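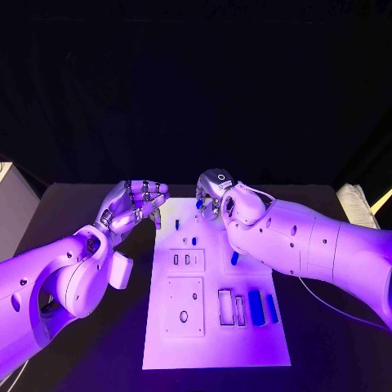
What should you look at first when you compare robot hands? How they let go. Any half decent hand can close on a peg, but opening without dragging the part sideways is where the time goes.

We had two hands to try – the Bratholm and the Stulldale – and one pegboard task to try them on. Blue pieces, slots with a black outline, wide ones and narrow ones. Same arms for both, same controller from Vukčević, same speed limit. 239 attempts logged by the end of July, then we ran out of patience.

Bratholm first. Quick fingers, strong pinch, noisy. Great on the wide block. On the narrow one it would get to the slot dead straight and then twist a hair on release, and the block sat crooked. Turning the grip force down 40 percent fixed most of it. Took a whole afternoon to find that setting, it's burried three menus deep.

The Stulldale is slower and feels softer. Misses more pickups, 21 in the first session alone. But when it places a part, the part stays placed. Short pegs are its best event by far. Long ones tip in the fingers.

Cables, a word on cables. Leave slack at the wrist, more than the manual shows. Ours snagged twice on a full roll of the wrist and both times the arm faulted out. Restart, rehome, start agian.

Cameras mattered less than we thought. The head view loses the slot once the hand comes down over it, so we added a small one from Jurkthorpe low on the side. Helped with the narrow slot, did nothing much for anything else.

Price – the Bratholm is 1,337 more per hand, before spare fingertips. For big parts and fast cycles, pay it. For fussy little slots we'd take the Stulldale and live with the misses. Next up is the same board with both hands working at once, if the controller update shows up.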